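README – Dia aberto na Midevano

Oi! Juntei aqui os arquivos da demonstração de montagem de computadores que fui ver na Midevano em março. São 221 trechos curtos, gravados a 30 quadros por segundo.

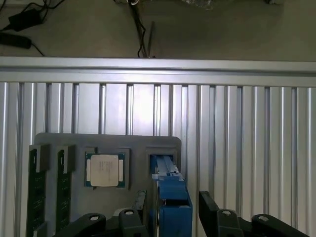 Eu fui pela parte do suporte de peças, confesso! Na pasta Cimden cada trecho leva o nome da peça – memória, CPU, disco. Os dois módulos de memória ficam em pé, ao lado do processador, e adorei essa arrumação.

Os trechos da câmera fixa estão na pasta Górecki (a mais pesada, baixe com calma).

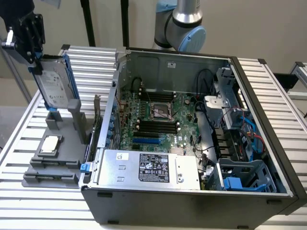 Como usar

Descompacte tudo na mesma pasta e abra indice.csv.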